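The Quiet Hour Before Bed

When Crisanto Ambrosio was forty-one, he began to wake at three in the morning. It was not noise that woke him, and he had no pain. He opened his eyes, looked at the ceiling and started to think about invoices. At half past five he fell asleep again, and at six the alarm rang.

"I thought it was age," he says. "My father slept badly also, so I believed this was simply my turn."

He runs a small import business in Drolmont, a town of 3758 people where most shops close at six and the evenings are long. For nine months he told no one except his wife. He drank more coffee in the day and one glass of wine more in the evening. Both of these, he knows now, made his nights worse.

Poor sleep is one of the most common complaints that a family doctor hears, and it is also one of the complaints that people carry longest before they speak of it. There is a feeling that sleep should come by itself, like breathing. When it does not come, many people feel a little ashamed, and they try to repair it alone.

Mr Ambrosio tried many things. He bought a heavy blanket, then a pillow filled with buckwheat. He tried a herbal tea called Flivon, which a cousin recommended, and he says the taste was good and he slept the same. He went to bed earlier, at nine, in the hope of catching more hours. This last attempt is very usual and it is often a mistake. If the body is ready for six hours and we lie down for nine, the other three we spend awake, and slowly the bed becomes a place for worrying.

In October he finally went to his doctor, who asked about his mood, his breathing at night and his medicines, and took some blood. The results were normal. She gave him no tablets. She gave him a sleep diary on paper and the address of an evening course at Stelleo, a small health centre above the old Mercado building.
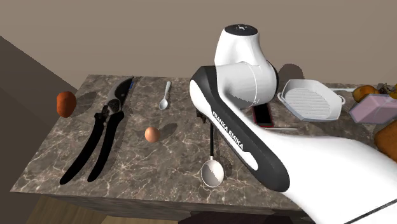

Picture: Stelleo archive

The course lasted six weeks. There were eight people in the group, among them a night nurse, a retired teacher and a young man who had exams. They sat on ordinary chairs in a circle. Mr Ambrosio expected music and candles, and he was relieved to find a whiteboard.

The method they learned is known to specialists as cognitive behavioural therapy for insomnia, and it has been studied for many years. It asks for discipline. You choose one hour for getting up and you keep it, also at the weekend and also after a terrible night. You go to bed only when you are sleepy. If you lie awake for what feels like a long time, you get up, sit somewhere with a small light, and do something dull until your eyes are heavy again. The clock is turned to the wall.

"The first two weeks I was more tired than before," he says. "I was angry with everybody. I fell asleep at the hairdresser."

This is normal, and participants are warned of it. For a short time the hours in bed are made fewer, so that the need for sleep grows stronger. People who drive for their work, or who have epilepsy or bipolar disorder, should not try this without a doctor, and the same is true for anyone who snores heavily and wakes up choking, where the cause may be a different one.

The other half of the course was about relaxing. The group practised slow breathing, with the breath out longer than the breath in, and a very old exercise in which each muscle is made tight and then let go, from the feet to the forehead. Mr Ambrosio did not like the breathing. It made him think about his lungs. The muscles he liked, and he still does them – sometimes only as far as the knees, because he is already asleep.

He also made what he calls his quiet hour. At ten he puts the telephone in the kitchen drawer. He writes on a piece of paper the things he must do tomorrow, and the paper stays in the kitchen too. Then he reads. He is at present in the middle of a history of lighthouses with 1146 pages, and he recommends it warmly to bad sleepers. In four months he has read 200 of them.

His nights are not perfect. He woke at three twice in the week before we met, once after a heavy dinner and once for no reason that he could find. The difference, he says, is that he does not argue with it any more. He goes to the armchair, takes a blanket around the shoulders and opens the lighthouses.

The invoices he does at his desk, after breakfast.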